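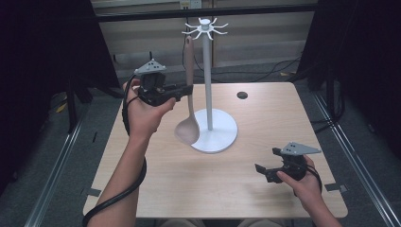

The common kitchen on the second floor of Lundach House has four drawers, and since November three of them did not close properly any more. The reason was always the same: spoons and ladles with long handles, lying across each other, until one of them stands up inside and blocks the drawer. At the last house evening we decided to take out everything long and hang it up where people can reach it. A white mug stand was given to us for this, the type with a round base, one thin pole and curved hooks at the top. It is made for cups, but our cups live on the shelf and they are happy there. The beige-brown ladle is a good test for such a stand, because its handle reaches nearly up to the hooks when it leans at the pole.

Before you bring your own tools to hang, please look at the end of the handle. If it has a hole or a loop, it can go on a hook. If it has none, a piece of kitchen string will do, tied tightly below the widest part. Thanasis Liapis from flat 6 has left a roll of string in the top drawer and says everybody may use it.

Please also think about the weight. A stand with a small base does not like all the heavy things on one side. Put a heavy ladle opposite another heavy one, and the light spoons between. Soup ladles with a wide bowl should hang with the bowl turned outwards, otherwise they knock against the pole each time somebody passes. Knives, graters and the big meat fork stay in the drawer — we have children in the house.

Leopold Imhof asked if the stand should be next to the cooker. We would say no. Steam and fat make everything sticky there, and a handle that hangs too near to a flame can become soft. The side table is better, a little away from the rounded corners, so that sleeves do not catch it.

For the drawers we have bought two dividers from Vasilakis, and they fit if you push them fully to the back. We also have around 40 small labels left over from the pantry, and they can be used for marking what belongs where.

Tools that have no owner will be in the Akance box beside the door until the end of May. After this they go to the Punametti jumble sale. If you are missing a wooden spoon or a potato masher, please look in the box first.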